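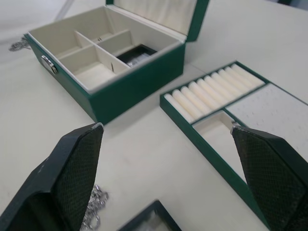 Clerkance returns its small-parts cell to service after finger pad change

The small-parts handling cell at Clerkance's Prondura site went back into regular use on 18th September after a rebuild of its two-finger gripper and a full recalibration of the wrist camera. The cell had been held at reduced speed while its operators traced a rise in dropped items, most of them fine chain.

The cell is one arm on a fixed pedestal, working over a white table. Its test set is made up of household and personal goods, including a green jewelry box with what appears to be a lift-out ring tray and lengths of silver chain. Chain is the hardest of these to hold. It has no fixed shape, it lies close to the table, and a worn pad lets links slide out of the grip as the arm lifts.

Keyvan Arabzadeh, who maintains the cell, found that the textured inner faces of both fingers had worn unevenly. The pattern was still sharp near the base but had gone smooth over the last few millimeters, where nearly all the contact with thin parts takes place. The left finger was worse than the right. He also found play in the left finger mount, caused by a screw that had backed out under load.

"The force reading looked fine the whole time," Arabzadeh said. "The motor was closing to the set value, but the tips were meeting at an angle, so the load was on one edge."

Both fingers were replaced as a matched pair. The new set came from Fikeo and carries a fine mesh-textured grip face molded onto a stiff core. The mounting faces on the carriage were cleaned of old thread locker, the screws were renewed and torqued in 2 passes, and the closing position was taught again with a feeler strip between the tips. The previous fingers have been kept and labeled so that the wear can be measured.

The camera was the longer job. It sits at the wrist and looks down past the fingers, and its bracket had been disturbed when the gripper came off. Mahsa Arabzadeh, who runs the vision side of the cell, repeated the hand-eye calibration from the beginning and discarded the stored values. Exposure was also lowered. Glare from polished metal against the white table had been hiding the edges of the chain in some views, and the grasp planner was picking points just beside it.

Acceptance was a run of 53 picks on mixed items, with at least 50 to be completed without a drop. The cell met the figure on its second attempt. The first was stopped early when the cable to the camera caught on the wrist housing during a wide rotation. The cable has been rerouted along the outside of the forearm and now has a longer service loop, held by two clips.

The maintenance sheet for the cell has been revised. Operators are to wipe the finger faces with a dry lint-free cloth at the start of each shift and check the tips for parallel closing against the strip. Solvent is not to be used on the pads. Mount screws are marked with a paint line, and a broken line means the cell is to be stopped and the closing position taught again before work goes on.

Moradi, which supplies the arm, has been sent the drive logs for the period before the repair. No fault has been found in the arm itself. The next planned stop is in November, when the wrist seal will be inspected and the pads checked for wear.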